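About Buvberg

Buvberg is a residential cookery and household school for adults. It was founded to teach the ordinary skills of running a kitchen to people who, for whatever reason, did not learn them at home. The school is independent and is governed by a board of five trustees.

Our main building, Nassar House, has teaching kitchens on the ground floor, a library and a dining hall. Bedrooms for 48 students are on the two upper floors. The kitchen garden supplies herbs, salad and soft fruit for much of the year, and students are welcome to work in it outside lesson hours.

The Foundation Course lasts one term and is taken by most of our students. It covers planning meals for a week, shopping within a budget, safe storage of food, basic baking and the care of kitchen equipment. Teaching takes place in small groups, and each student cooks on a small domestic appliance of the type found in a rented flat or shared house. Cleaning is taught as part of cookery and is assessed alongside it.
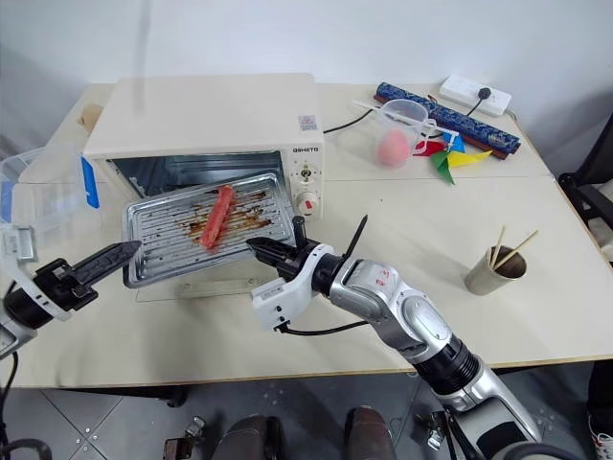
Countertop oven with its door folded down and the baking tray pulled partway out.

Students who complete the Foundation Course may go on to the Cevero Certificate, which prepares them for work in school, hospital and care home kitchens. Entry is by interview. A course in preserving and bread-making is offered each March and is open to the public.

The school library holds 2,000 books on food and household management, including a collection of handwritten recipe books given by local families. Visitors may consult these by appointment with the school office.

Fees are reviewed every year. The Zoda Bursary meets the full cost of tuition and board for students who could not otherwise attend, and applications are considered in confidence. In the last school year, 768 people attended a course at Buvberg, including day students.

Enquiries about admission should be sent to the school office in writing. A prospectus is available on request.

Page last updated: May 22, 2019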